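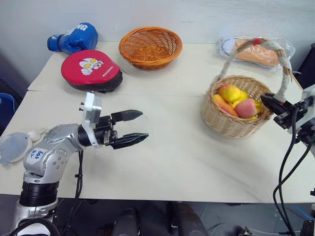
Consolacion Ignacio heard the fault before she saw it, a click from the wrist and then a second click where there should have been one. By the time she looked up from the log, the right gripper had let go of a basket handle it had been told to hold, and the basket was on its way down.

4 min read

The basket was light and the fruit in it was artificial, so the damage came to a dented rim. But the arm had reported a firm grip the whole way through. That was what bothered her, and it is why the team at Trosbridge stopped all two-arm work for nine days in July.

"A dropped basket is nothing," Ignacio said. "A dropped basket with a good grip signal on the screen is a fault report. The machine was telling us something that was false, and every safety check we had was listening to it."

The task is part of a project called Layug, which has a pair of table-mounted arms handling things found in a home. Wicker is one of the harder materials. It bends under the fingers, and a handle wrapped in cloth bends more. A gripper closes until it feels a set resistance, then holds. On a wrapped handle, the cloth takes the first squeeze, and the reading climbs before the fingers have reached anything solid.

The team knew that already and had allowed for it. What they had missed was in the controller. When the reading dipped for a moment, the software from their supplier, Tultar, was supposed to squeeze again and raise a warning if the dip went on. Instead it kept the last good value on the screen for up to 500 milliseconds and did nothing.

"Half a second doesn't sound like much," she said. "If you're lifting, it's plenty. The handle rolls in the fingers, the load shifts to one side, and now you need more force than you did a moment ago. You don't have it, and you don't know you don't have it."

She went back through the stored runs to see how often it had happened without anyone noticing. She found 42 lifts with the same short dip. In most of them the cloth had bunched up against the finger and the handle had stayed put.

"That was the part I didn't like reading," she said. "We had marked those as good lifts. I had marked some of them myself."
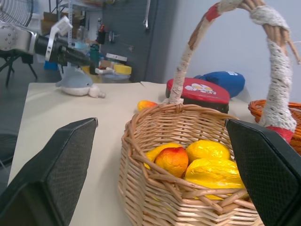 Wrist camera view of a basket with a wrapped handle, between the gripper fingers.

The wrist camera turned out to be the most useful witness. The force log showed a flat line through each dip, but the pictures showed the handle turning. Ignacio lined the two up by hand, run by run, until she could point to the moment the numbers stopped matching.

She sent that to Tultar, and the first answer was that the hold was intended, to keep noise out of the reading. A second answer came after she asked what the emergency stop would see during that half second. It would see the held value as well. A fix arrived within the week – the reading is now marked as stale the moment it stops updating, and a stale reading halts the lift.

The new version has its own cost. The arms stop more often, sometimes in mid-air with the basket hanging, and somebody has to walk over and clear the halt. Ignacio said she had been asked to loosen the setting and had refused.

"I'd like fewer stops too," she said. "But I want to get there by gripping better. I don't want to get there by asking the arm to worry less."

Two other changes were made on site. People now stay behind a floor line while either arm is carrying a load, even a light one, and a lift is no longer marked as good on the force log alone. Someone has to check the wrist pictures as well, which adds five minutes to each batch.

A sister group at Flindholm runs the same controller with heavier loads, and Ignacio called them on the afternoon of the drop, before she had any explanation to offer. They shut their cell down that evening and found the same hold in their own settings.

Asked whether she trusts the grip signal now, she took a while to answer.

"I trust it to tell me when it doesn't know," she said. "We're still testing the wrapped handles. The plain ones went back into use first."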